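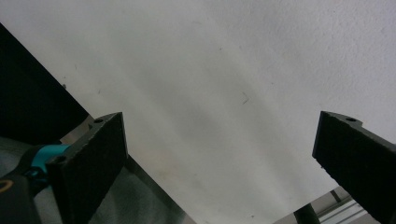
Saturnino Barrios 读完初稿后回信说，夹爪操作规范里最该先写清楚的是指面检查，速度和力度都可以放到后面，因为指面磨坏了，别的数字全都不作准。我们照他的意见调了顺序，现在的版本就是从指面讲起。

张开状态下的两指，黑色，表面粗糙。接近浅色平面时两指之间留足空隙，指端不要先碰到面。

关于本页

本页是 Gunda 车间手持夹爪操作规范的配图页，正文另见《Gunda 夹爪作业守则》第 2 版，2024年5月24日起执行。旧版是二月份发的，墙上还贴着旧版的工位请自行换掉。配图页只放和现场动作有关的条目，采购、报废和借用手续不在这里。

指面与安装

每班开工前看一遍两侧指面，有起皮、硬块或粘着碎屑的，先清理再上手。清理用干布，不用溶剂。指面更换必须成对，左右各换一片，只换一侧的按未更换处理。

安装孔里的螺钉用手拧到底之后再上扳手。支架与指根之间不得垫纸片或胶带。Dinon 产线以前有垫胶带的习惯，交接到本车间的夹爪请拆开看一下。

接近与夹取

先对正，后下降。对正时手腕停稳，两指开口保持不变，确认工件落在两指中间再合拢。浅色、少纹理的板面看不出远近，宁可多停一次。

合拢过程中发现偏斜，应松开重来，不要带着偏斜硬拉。薄板从边缘取，指端进入板边以后再施力。工作面下方有立柱、横档的地方，退出时原路返回，不走斜线。

记录

夹爪累计动作满700次做一次完整检查，结果填入13号表。表格由当班人员填写并签名，漏填的次日补上，在备注栏写明“补”字。编号144以前的旧夹爪没有计数功能，按班次登记。

常见的填写错误：把清理写成更换；只填左指不填右指；备注栏写“正常”但没有写检查项目。

与其他文件的关系

Hourani 工位的固定式夹具不适用本规范，按该工位自己的作业卡执行。Clovitz 转运区两类设备都有，手持的按本规范，固定的按作业卡，拿不准的先问班长。

对条文有意见的，请写明条目名称和工位，交到车间办公室。下次修订时一并处理，改动处会在配图页同步更新。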